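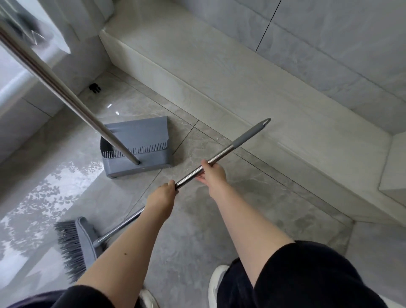 Graltemis floor-care arm

Mobile base with two arms, for sweeping and light tidying trials

Can it do the sweeping yet? It's the first thing everybody asks when they see the Graltemis, usually while it is standing still, and the answer we give is "some of it, slowly, and it's brilliant to watch". If you want your hall swept before the visitors come, pick up a broom. If you want to find out how close a machine can get with the same broom you would use, read on, as we think it's one of the most enjoyable bits of kit in the building.

The Graltemis doesn't suck, scrub or spin. It holds ordinary tools in two hands and pushes them along the floor. Disc-shaped robot vacuums have been doing floors for years and they do them well, but they can't get dust into a dustpan, carry the dustpan to a bucket, knock it out and put everything away. Those are the jobs we care about, and they are where all the fun is (and most of the swearing).

Size and fit

Width across the base: 616 mm, so it goes through an ordinary internal door with the arms tucked in
Full height with the mast up: 1,825 mm
Weight with both batteries: 106 kg
Floors: tile, vinyl, sealed wood, short carpet
Power: swappable batteries, charged off the base
Stairs and steps: no. It will stop at a raised edge and wait for somebody

Please take the weight seriously. It rolls easily and it doesn't look heavy, and people lean on it.

What it does well

Long, plain strokes over open floor. Give it a patch of tile and a long-handled broom and it will work its way across in tidy overlapping passes, and it never gets bored and wanders off to make tea. We ran 2,000 strokes on the test floor in November without changing the grip pads, and the last ones were as straight as the first.

It is also good at holding a dustpan still. This sounds like nothing at all until you've tried to get a machine to do it! The pan has to sit flat against the floor, stay put while the broom nudges it, and not creep backwards. The wrist sensors on the Graltemis feel the nudge and lean into it a little, much as your own hand would.

What it still gets wrong

Shiny floors. Polished tile throws back the window, the trees outside, the lights, whatever is going. The depth camera sees a bright patch and sometimes decides there is a hole there, or a puddle. Drawing the blind helps a lot. So does running in the evening, after six or so, once the glare has gone. The software has a "gloss" setting which is better than it was, though it makes the machine rather timid near windows.

Steps and ledges. The crumbs always end up along the bottom of a step, and a person tips the broom and drags the angled bristles along the join without giving it a thought. The Graltemis comes in square, bumps, backs off and tries again. It gets most of the line. The corner at the end of the line is still ours to do.

The last speck. A single pale bit on a pale floor is below what it will reliably spot. It will drive past, very pleased with itself, and you will see it from the doorway.

Clear plastic. Bags and wrapping are nearly invisible to the depth camera, so clear them away before you start.

Choosing tools for it

You don't need anything special. The things that make a broom nice for a person mostly make it nice for the machine too. A smooth metal pole is fine with the rubber pads fitted, and a plastic grip at the top gives the upper hand something to settle on. Go for a dustpan that stands up by itself on a long pole, as the arms are happier working high than reaching right down. A pan with comb teeth is well worth having - the machine can be taught to pull the bristles through them, and it's a lovely movement when it works.

Avoid telescopic handles. They twist under load and the software believes the broom head has moved when it hasn't.

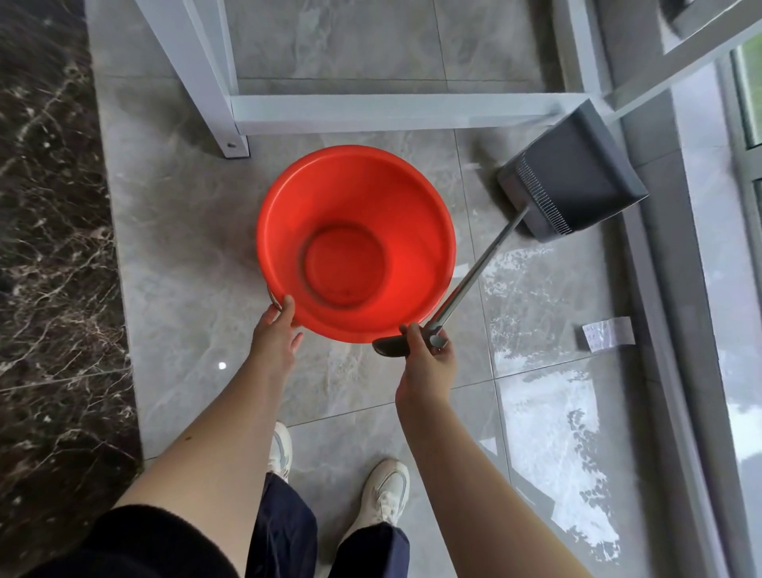

Medisen Household Machines Team, Ostbridge workshop

Emptying the dustpan is our favourite test by a long way. One hand keeps hold of the bucket rim, the other has the long pole of the dustpan, and from there a person just gets on with it. Ask a machine to do the same and you have set it a whole pile of problems at once. The bucket is light and slides when it's touched. The pole is long, so a small turn at the grip swings the pan a long way at the other end. The pan has to clear the rim, tip far enough to empty, and come back level without flinging the contents over the tiles you have just swept.

The Graltemis manages it on a good day, with a wide bucket, in clear space. We'd suggest a strong plain colour (red is excellent, it finds the rim straight away) and a base that doesn't rock. Keep the bucket well away from shelving legs and glass doors while you are learning. The arm knows where its own elbow is but it is much vaguer about the far end of a pole.

One trick that has made a real difference is to let the left hand hold the rim for the whole tip, and let go only after the pan is back on the floor. Earlier versions let go too soon and the bucket went over. It's now the standard routine, saved as "Empty 3".

Getting started

Allow a morning for the first set-up. The machine needs to be walked around the room once, then shown the broom, the pan and the bucket in turn. You hold each one in front of the head camera and rotate it slowly until the light goes green. Teaching a stroke is done by hand: put the arms in follow mode, take hold of the wrists and sweep. It copies your habits faithfully, including the bad ones, so have your neatest sweeper do it.

Spare grip pads, the wider base skirt and the Karunaratne wrist collar are all kept at the workshop. The collar is optional but we'd fit it if you plan to do a lot of emptying, as it takes the wobble out of long poles.

Borrowing it

The machine can be booked by the half day and there is room to try it on our own tiled floor first. Quote equipment number 616-G on the form. Bring your own broom if you have a favourite, we love seeing what it makes of a new one.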